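How to record good demonstrations with two hand controllers

Written by Arnar Zoëga, for new people in the Furport lab. Last changed 5/18/22

This page explains how to show a two-arm robot a task with hand controllers, and how to keep recordings that are useful later. I assume that the software is already installed and that you have permission to switch on the arms. If not, please ask Gráinne Moriarty first.

What you need

The two hand controllers with their cables
The recording computer, with the Hostau program open
The task object, fixed on the table
A second person at the stop button, whenever the arms are powered

1. Prepare the table

Remove all things which do not belong to the task. Put the object at the place where you can reach it from both sides without stretching. Then sit or stand as you will during the whole session, and try the complete movement once with empty hands. If your elbow must go up very high for some part, move the object a little and try again.

Write down the place of the object in the session sheet. "In the middle" is too little information. Measure from the near edge and from the left edge.

2. Check the cables

Pull each controller slowly to the farthest point that the task will need. The cable should follow without pulling back on your wrist. I had a full afternoon of recordings in January with a small jerk at the same place in every one, and it was the right cable catching under the table. We threw all of them away.

3. Set the zero position

Hold both controllers still over the table and press "Home" in the program. Wait until the two bars become green. If one bar stays yellow, your hand is moving too much, or the marker is hidden from the tracking cameras. Turn the wrist outward a little and press again.

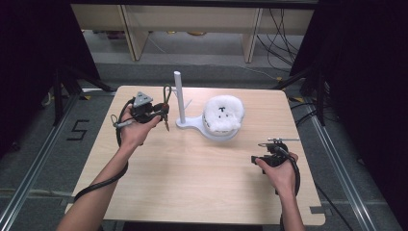 Grip is the point where most beginners have difficulties. Hold the controller firmly enough that it does not turn in the hand, but leave the wrist free, and keep the forearm behind the tool and not over it. Both hands stay above the table between movements, one on each side of the white post, so that the tips can come to the fluffy model from two directions. When the marker plate on the left controller points upward, leave it like this as long as the task permits. After some minutes the hand becomes tired and the plate begins to lean. Take a pause at that moment, before the tracking gets worse.

4. Record one demonstration

Press the foot pedal one time to start. Keep still for one full breath. Then make the movement at half of your natural speed.

Approach the object with one tool first, and bring the second one only when the first is in its place. When both start together, the program has trouble to separate the steps. At the contact, stop shortly, then continue. Do not correct with many very small movements. If you miss, go back to a clear position above the table and approach again.

At the end, return both hands to the zero position, keep still again, and press the pedal.

5. Look at the recording immediately

Play it back before you make the next one. Úna Dolan made a small viewer for this, which you start with the key V. Look for these problems:

Gaps in the line of one hand (the marker was hidden)
A sudden step in height (usually the cable)
A start without a still part
Both tools closed for the whole time (the trigger was not calibrated)

A demonstration with a mistake that you repaired well can stay. Mark it with "R" in the sheet. Titilayo Oyelaran uses these for training the recovery part, and she always has too few of them.

6. How many?

For the Gukano task we used 219 demonstrations from two persons. For a simple reach and touch you need much less. Change the person if you can, because each of us has own habits and the robot learns them also.

7. Save and close

Give the folder the task name, your initials and the session number, without spaces. Copy it to the drive Hayes. Put the controllers back on their holders with the tips pointing away from the edge, and lay the cables in wide loops. Please do not wind them around the handle.

Questions about the pedal or the drive go to Jarlath Lenihan.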